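Collecting Two-Handed Demonstrations with Handheld Grippers: Procedure for Operators

22nd April
Morenike Nwosu

This procedure applies to all operators recording demonstrations for the Kullen manipulation model at the Levcombe site. It covers the basket task, in which a fabric item is moved between the tabletop and a perforated plastic basket. Operators who have completed only the single-gripper course should not record this task until they have been signed off on two-handed work.

The current target is 2,000 accepted demonstrations by the end of May. Of these, 600 are reserved for evaluation and must be recorded by operators who have not contributed to the training portion. Please check your allocation in Moura before booking a station.

1. Preparing the station

Confirm that the table is taped in position and that the tape has not lifted. Do not move the table to suit your height or reach. If it has shifted, stop and ask the station lead to reset it.

Inspect both grippers. Open and close each one several times and check that the fingers travel evenly. Finger pads that show light scratching may be used. A pad that has come away from its block should be reported at the end of the session, and the gripper number entered in the wear log.

Route cables to the side of the table, clear of your feet, and leave enough slack to reach the far edge of the tabletop with either hand.

2. Setting out the objects

Place the basket and one fabric item according to the placement card. Each card gives a basket position, a basket angle and a starting position for the item, which may be inside the basket or on the table. There are 32 cards in the set. Work through them in the order shown in Moura, and do not repeat a card within a session unless the previous attempt was rejected.

Fabric items should not be smoothed or folded between attempts unless the card calls for it. The model must learn to handle cloth in the varied shapes it takes when dropped, and an operator who tidies the item each time removes that variety from the data.

3. Recording

Begin with both grippers open and held near the front edge of the table. Pause for a full second, then start the movement. Approach the item at a steady pace, and keep the fingers apart until they are on either side of the fabric.

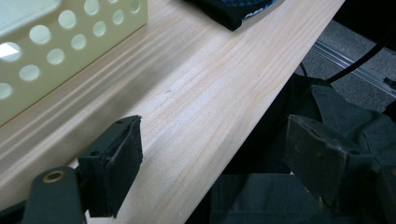
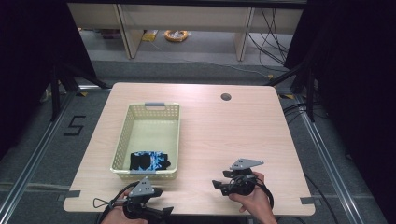
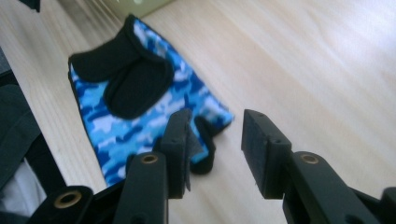
Basket task: gripper view beside the basket (first), overhead view of both grippers (second), gripper view at the glove (third).

Close on a thick part of the item where possible. On a glove, a padded section or the cuff gives a more secure hold than the finger openings, but operators should use a range of grasp points over the session. The second gripper may steady the basket by its rim or take hold of the other end of the item. Both approaches are wanted.

If the item slips, try again without stopping the recording. Recoveries are valuable — the earlier Vetetti set contained almost none, and the model trained on it had no useful response to a missed grasp. Stop the attempt only if the item leaves the table or a cable catches.

Finish with both grippers open and back at the front edge. Pause again before ending the recording.

4. Reviewing and labeling

Play back each attempt in all available views. Mark it as accepted, accepted with recovery, or rejected. Reject an attempt if:

- a bare hand touched the basket or the item after recording began
- either gripper view was blocked during the grasp
- the starting layout did not match the card

Enter a short written instruction for every accepted attempt, in ordinary language, such as "Take the glove out of the basket." Vary the wording. Do not mention the gripper, the station or the card number in the instruction.

5. Closing the session

Upload before leaving the station. Uploads are handled in batches of no more than 500 attempts, and a larger batch will be refused without a warning on screen. Return the grippers to their stands with the fingers open and sign the session sheet.

Questions about allocations or rejected batches should be sent to Morenike Nwosu through the Moura message board.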